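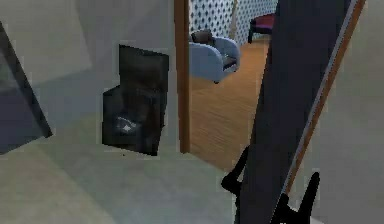

Vue intérieure en image de synthèse : mur gris clair et encadrement de porte en bois.

Habitat participatif de Starno
Compte rendu de la réunion plénière du 23 octobre 2025

Présents : neuf foyers sur onze. Deux foyers excusés, dont un a donné pouvoir. L'atelier Trirnham, notre maître d'œuvre, a participé aux points 2 et 3.
Animation et prise de notes : en rotation, comme d'habitude. L'animation passe au foyer du rez-de-jardin pour la prochaine fois.

1. Approbation du compte rendu précédent

Approuvé avec une correction : au point « buanderie », il fallait lire que les machines seront achetées en commun, et que la lessive reste à la charge de chacun. Le tour de météo qui a suivi était franchement réjouissant. Plusieurs d'entre nous sont passés devant le terrain ces derniers jours et ont vu les piquets de l'implantation. Voir enfin notre maison dessinée au sol, même avec de la ficelle, ça fait quelque chose ! Un enfant a déjà choisi l'endroit de sa chambre (il est dans la future allée, on négociera).

2. Avancement des plans

L'atelier Trirnham a présenté la nouvelle version du rez-de-chaussée. La grande salle commune gagne en profondeur, la cuisine partagée s'ouvre maintenant vers le potager et le local à vélos passe côté rue. Très bon accueil de tout le groupe pour la cuisine : on pourra sortir les plats directement sur la terrasse, ce que nous demandions depuis le premier atelier.

Questions soulevées :
- La salle commune reste-t-elle assez lumineuse au fond ? Réponse de l'atelier : oui en été, moins bien en hiver. Une imposte vitrée côté couloir est à l'étude.
- Peut-on isoler la chambre d'amis du bruit de la salle ? L'atelier propose un petit sas. Le groupe est favorable, à condition de ne pas rogner sur le rangement.
- Le local à vélos accueillera-t-il les vélos cargos ? La porte extérieure sera élargie. La pente d'accès est à revoir, elle est trop raide pour un cargo chargé.
- Où met-on les bottes ? Longue discussion, très animée, sans solution pour l'instant. Le groupe « Espaces partagés » s'en saisit avec joie.

Décision : la version présentée est validée à l'unanimité, sous réserve de la pente et de l'imposte.

Il est rappelé que les demandes de modification des logements privés passent par la fiche prévue à cet effet, déposée sur Skurkeo dans le dossier « Plans ». Les petits mots glissés à l'atelier en fin de réunion se perdent.

3. Ambiances intérieures des communs

Le groupe « Matières » a travaillé tout l'été et ça se voit. Ses propositions pour les communs : des murs clairs dans les circulations, du bois là où la main passe souvent, des teintes plus soutenues réservées aux pièces où l'on reste. Beaucoup d'enthousiasme pour la peinture à l'argile dans la salle commune. Quelqu'un a apporté des échantillons faits à la maison, avec de la terre prise sur le terrain même, et les échantillons ont circulé de main en main jusqu'à la pause.

Les avis divergent pour les portes. Une partie du groupe aime les teintes foncées, qui marquent bien l'entrée des pièces et supportent mieux les traces de doigts. D'autres craignent un couloir sévère et préfèrent le bois apparent partout. Une troisième idée a été lancée en fin de discussion, chaque foyer choisissant la couleur de sa porte palière : elle a tellement plu qu'on l'a mise tout de suite au programme du prochain atelier.

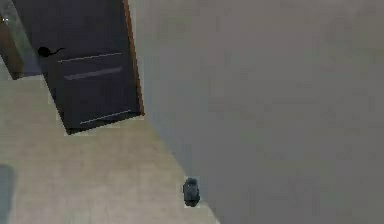

Porte sombre à poignée noire, chant brun orangé (image de synthèse).

Sur les poignées, consensus rapide : le même modèle partout dans les communs, à béquille, facile à ouvrir avec un coude quand on porte un plateau ou un bébé. Les boutons ronds sont écartés.

Décision : murs clairs dans les circulations, peinture à l'argile dans la salle commune. Le choix des portes est reporté à novembre.

4. Budget du chantier participatif

Le devis de Jadoon pour la location de l'outillage du chantier participatif s'élève à 1238 euros dans sa première version, livraison comprise. En retirant la ponceuse murale, que l'un des foyers peut prêter, il descend à 1099 euros. Le groupe « Chantier » recommande la seconde version. Bravo à lui pour la négociation sur les dates : la période de location est prolongée jusqu'à la fin des enduits sans supplément.

Échanges :
- L'assurance de l'outillage est incluse, la franchise reste à notre charge. Le groupe « Chantier » relira les conditions avant signature.
- Le matériel prêté par les foyers sera inscrit sur une liste, avec l'état constaté au départ et au retour. Tout le monde tient à ce que les prêts se passent bien et que l'on reste bons voisins avant même d'être voisins.
- Les chaussures de sécurité sont individuelles. Une bourse aux pointures est ouverte sur Skurkeo, les pieds des adolescents ayant beaucoup grandi depuis le chantier de démolition.

Décision : devis à 1099 euros accepté, une abstention.

5. Potager et abords

Le groupe « Dehors » a fait sa première analyse de sol, à la bêche et au bocal. Terre argileuse au fond, plus légère près du vieux mur. C'est une très bonne nouvelle pour les fruitiers palissés dont nous rêvons le long de ce mur ! Sont envisagés des poiriers, une vigne de table et peut-être un figuier dans l'angle le plus abrité. Le vieux prunier est conservé. L'entreprise de terrassement a été prévenue et une clôture provisoire sera posée autour du tronc, assez large pour protéger les racines.

Pour la récupération d'eau de pluie, deux avis en présence : une cuve enterrée, plus chère et invisible, ou des cuves aériennes, que l'on peut déplacer et compléter avec le temps. L'atelier Trirnham chiffrera les deux solutions. Quelques foyers souhaitent aussi une petite mare. Le sujet de la sécurité des tout-petits a été posé avec sérieux, et le groupe « Dehors » ira visiter un jardin partagé de Starno où une mare existe déjà, avec une grille juste sous la surface.

Le compost démarre sans attendre. Les foyers qui habitent à proximité du terrain peuvent apporter leurs épluchures dès maintenant au bac provisoire, au fond à droite en entrant. Merci de couvrir chaque apport avec des feuilles sèches et de refermer le portillon.

6. Vie de groupe

La charte de vie commune avance bien. La partie sur la cuisine partagée est rédigée et plutôt joyeuse à lire. Ont été ajoutés : la réservation de la salle pour les anniversaires, le prêt de la chambre d'amis, les horaires de musique. Les deux batteurs du groupe ont proposé d'eux-mêmes de s'arrêter avant le dîner, proposition saluée par des applaudissements nourris.

Reste ouvert le chapitre des animaux. Les chats font l'unanimité, les poules presque, le coq pas du tout. On reprendra le texte une fois que chacun aura mis ses remarques sur Skurkeo. Pour la bonne marche des débats, il est proposé de limiter ce point à 30 minutes la prochaine fois. Adopté avec soulagement.

Retour sur la formation à la décision par consentement : les foyers qui l'ont suivie en sont revenus ravis et ont animé un petit essai en séance, sur la question des repas communs. Résultat : un repas partagé par semaine, sans obligation, cuisiné par un binôme tiré au sort parmi les inscrits. Essai jusqu'au printemps dans la salle que nous prête la paroisse, puis bilan. Le premier binôme est déjà désigné et promet une soupe de potimarron et des tartes en quantité.

7. Questions diverses

- Nom de la maison. La boîte à idées déborde. On lit tout à voix haute à la prochaine plénière, on ne vote pas encore.
- Le foyer qui part à l'étranger jusqu'à l'été suivra les réunions à distance. Il demande que les documents soient déposés avant la séance, demande tout à fait juste que chaque groupe s'engage à respecter.
- Une place se libère dans le groupe « Finances ». Aucun goût particulier pour les tableurs n'est exigé, la patience est bienvenue.
- Les voisins de la rue ont posé des questions sur la durée des travaux. Une lettre sera distribuée dans les boîtes, accompagnée d'une invitation à goûter sur le terrain s'il fait sec.
- Le gâteau aux noix de la pause a été très apprécié. La recette est demandée par écrit.

À faire avant la prochaine réunion

Groupe « Espaces partagés » : proposition pour les bottes et les manteaux, en lien avec l'atelier Trirnham.
Groupe « Matières » : échantillons de couleurs pour les portes, test de peinture à l'argile sur une plaque de grande taille.
Groupe « Chantier » : relecture des conditions et signature du devis Jadoon, liste des outils prêtés.
Groupe « Dehors » : visite de la mare, contact avec une pépinière pour les fruitiers.
Tous les foyers : remarques sur le chapitre « animaux » de la charte, pointures, idées de noms.

Prochaine plénière en novembre, même lieu. La date sera fixée par le sondage en ligne sur Skurkeo. Pensez à apporter une tasse.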